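Plomby Household Pages
Play kitchens: washing, sorting and putting away

We have had a toy kitchen on the go in our house in Jadthorpe for longer than I care to work out, first for our own children, then for nieces and nephews, and now for whoever happens to come through the door on a wet afternoon. Over that time I've washed an awful lot of plastic fruit. A few readers wrote in after the page on dressing-up clothes to ask whether I had anything similar on pretend food and pans, and I'm afraid I had rather a lot, so put the kettle on.

Start with a clear table

Please don't try to do this on the carpet. I did for years, kneeling on stray sausages, and it's miserable. Choose the biggest table you have, or borrow the one from the dining room, and wipe it down first. A pale surface is a great help if you have one, as you can spot the felt-tip marks and the sticky patches much sooner (and the little green leaves that come off things and are never seen again on a patterned rug).

Tip everything out gently. Then spread it so that nothing is lying on top of anything else, apart from the odd thing that naturally lives inside another. It will look like far too much. Ours always does, and I always have a moment of wanting to shovel it straight back into the box and go and read my book.

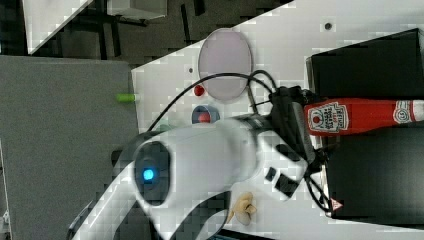
Once it's all out, walk round the table and look at it from the other side before you touch anything. I know that sounds daft, but you do see things differently from over there. The cracked cup that you've been looking straight past turns out to have a crack, and the lid you gave up on in the spring is sitting behind the toaster.

Pull out the things that aren't kitchen things at all. In our case that means bricks, hair slides, a great many dice and the arm of a doll. They go in a shallow tray at the end of the table and I deal with them last, over a cup of tea. If you stop to put each one away as you find it you'll be up and down the stairs all morning and you'll never get to the washing.

Washing the plates, bowls and pans

Most plastic play crockery is happy in a washing-up bowl of warm water with a small squirt of ordinary washing-up liquid. Warm is plenty. Very hot water has ruined more than one saucer of ours, and once a thin plate has warped it rocks for ever, and small cooks get very cross with a plate that rocks.

Do the flat things first, then the bowls, then the pans. Colanders want a soft brush, and an old toothbrush is the very thing for the holes, worked in little circles from the inside and then again from the back. Dough is the usual culprit. Should it have gone hard in there, leave the colander to soak while you do the rest and the worst of it will usually push through with a cocktail stick. Handles need a going-over as well, especially where they join the pan, and it's a place I used to miss every single time.

Rinse in a second bowl of clean water and stand everything upside down on a tea towel. I don't dry by hand any more. Life is short, and the towel does it quite nicely by the time I've finished the fruit.

Stickers and labels

Bottles and jars with printed labels are the exception to all that sloshing about. Wipe round them with a cloth that's been wrung out hard, and go gently at the corners, where the label lifts. A label that has already started to come away can be pressed back with a dab of PVA on a matchstick, then held down with an elastic band until teatime. We've had a good deal of pleasure over the years from sauce bottles and I do like to keep them looking like themselves - a bald one never seems to get chosen.

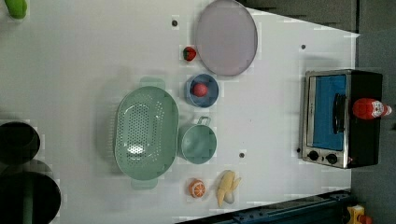 Page last changed: November
Toy ovens, toasters and anything with a door

Dry jobs, these. Before you do anything else, have a look at the back and the underneath for a battery cover. With one of those, water must be kept well away, and you'll want the batteries out before you start. Even without one I'd still use a barely damp cloth, as water gets in round the knobs and sits there.

See-through doors come up beautifully with a dry microfibre cloth and a bit of breath. I wouldn't use proper glass cleaner on plastic, having once turned a perfectly good window cloudy, and it stayed cloudy until we passed the whole thing on. For the narrow gaps round the controls, wrap the cloth over the end of a lolly stick. Crumbs inside (and there will be crumbs, real ones, goodness knows how) can be shaken out over the sink with the door hanging open, or fetched out with a dry pastry brush.

Try the door before you put it back. If it's stiff, rub the hinge with the tip of a soft pencil and open and shut it a few times. If it's floppy, look for a screw. And while you have the screwdriver out you might as well go round the rest of the kitchen, which is how I came to lose a whole evening last winter, though I slept very well after it.

Fruit and vegetables

Hard plastic fruit can go in the bowl with the plates. The soft, hollow sort is another matter. If there's a small hole anywhere it will take in water, and water that has gone in doesn't care to come out again. Give it a squeeze next to your ear before washing, and if you hear air, keep it to a damp cloth.

Peelable and cuttable food deserves a paragraph of its own. Open it all up. The inside of a peeled banana gathers fluff like nothing else in the house, and the halves of oranges and lemons that fasten together with a hook-and-loop dot will stop fastening once the dot is full of hair. Pick it out with a needle or a pair of tweezers. I do this in front of the television, with a saucer on the arm of the chair, and I find it strangely soothing.

For felt-tip on the pale bits, try a little bicarbonate of soda made into a paste. Test it somewhere that doesn't show, rub lightly, and rinse well. It won't shift everything. We have a mushroom with a moustache that has defeated me entirely, and he has become rather a favourite.

Mixing a wipe-down spray

For days in between, when there isn't time for the full performance, I keep a 500 ml bottle under the sink with water and a few drops of washing-up liquid in it. Spray on to the cloth, wipe, then wipe again with a plain damp one. Write on the bottle what it is, and make it up fresh each week.

Sorting so that children can find things

I have tried sorting by meal and I have tried sorting by size, and the one that has lasted is sorting by colour and shape together. Very small children who couldn't tell you what a colander is will happily put a red thing with the other red things. Older ones tend to notice that round things sit nicely in bowls, and after that they more or less run the business themselves.

Lay one large plate down and gather the little round pieces next to it. Then bring in a dish for them. It makes a good game on its own, before any real putting away begins, and I've known it keep a cross toddler busy right through the cooking of a risotto.
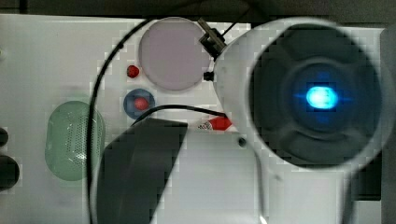 Small red pieces beside the big round one, with blue underneath the lower of them.

When that's gone well, move on to pairs. Pans and colanders that match in colour can be kept side by side, with the food in another group further along. I leave plenty of space between one group and the next, or they creep together while you're looking for the tea towel.

Boxes, baskets and what goes where

My mother kept everything in one deep toy chest, and it was a lovely chest, but whatever you wanted was at the bottom. Shallow is better. We use 2 low Woleo crates, one for crockery and pans and one for food, and they slide under the bench with a bit of room to spare. Any low box would do as well. Seed trays are excellent if you don't mind the look of them.

Put the large flat plates in first, standing on edge along the side like records. Bowls nest. Pans nest if the handles are turned to face alternate ways, and the colander goes on top of the lot, being light and an awkward shape. I used to put it at the bottom with things packed inside it, and then the whole box had to come out whenever anybody wanted to drain the pretend spaghetti.

Small fruit is best in a drawstring bag inside the food crate. A net one lets the air through, so anything that wasn't perfectly dry has a chance to finish off.

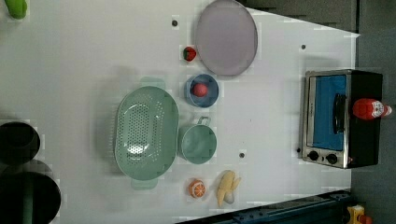
Leave out whatever was being played with most before you began. I learnt this one the hard way, having once tidied so thoroughly that there were tears at the door. A plate, a bowl, something to go in it and something to cook it in is a good start, and the rest can stay in the crates until somebody goes looking.

Mending, and passing things on

Chipped plastic with a sharp edge can be smoothed with a fine nail file, always by a grown-up and always wiped afterwards to get the dust off. Cracks I don't bother with. A cracked cup will only crack further and it nips little fingers, so out it goes.

Good things that have been outgrown find a home very quickly. The toy swap at Woldemariam Hall takes play kitchens in any colour so long as they're clean, and they would much prefer a small bag of decent things to a large bag of everything. Tie the sets together with string, tuck any spare lids inside the pans, and take the batteries out before you go.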